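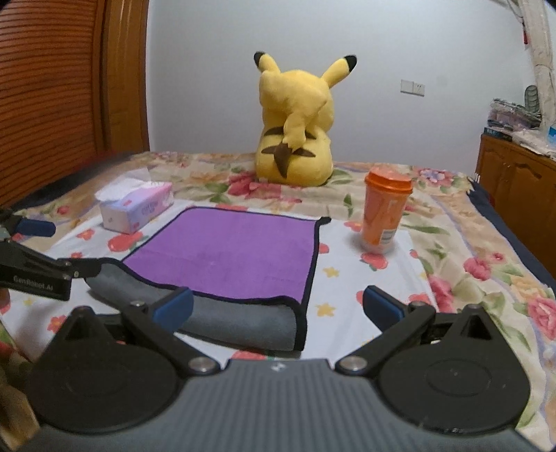

Purple cloth on the bed, grey side under.

Thursday, December 17, 2020. Sorted the linen. The two-sided cloth has a crease across the purple face and the near edge curls. Black binding all round, narrow. Laid it over the white printed one to flatten -- no iron yet. Folded size to be noted before it goes in the cupboard. Shadi Geagea wants the floral bedspread back by the 17th of next month. Colour still even. Rang Edem about the shelf, 72 cm deep.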